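4.2 Importing a site plan into Priltix

1. Open the Project tab and choose Import > Site Plan.
2. Select your drawing. Files over 200 MB must be split first.
3. Set the scale to 1:1000 and click Apply.

Note: Jedo files open with layers locked -- unlock them before editing walls.

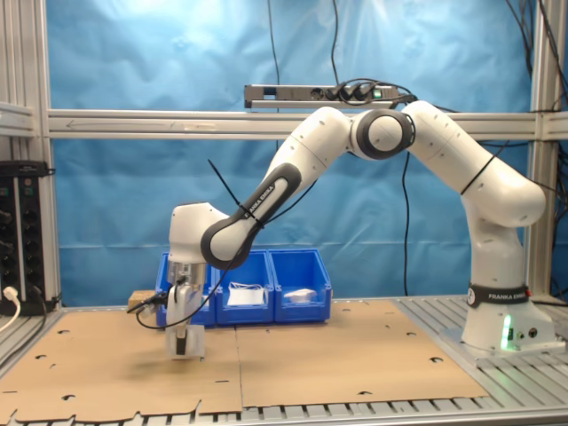

Figure 7. Arm above the tabletop.

4. Check the boundary line against your survey.
5. Click Save As and enter a new name.

Caution: Saving over the original removes its dimension styles. 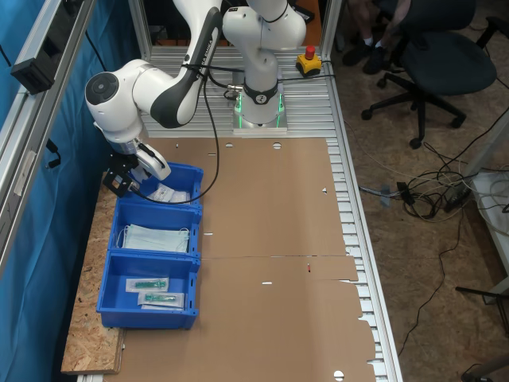
Figure 8. Gripper at the bins.

If error 2877 appears, restart Priltix and repeat step 2.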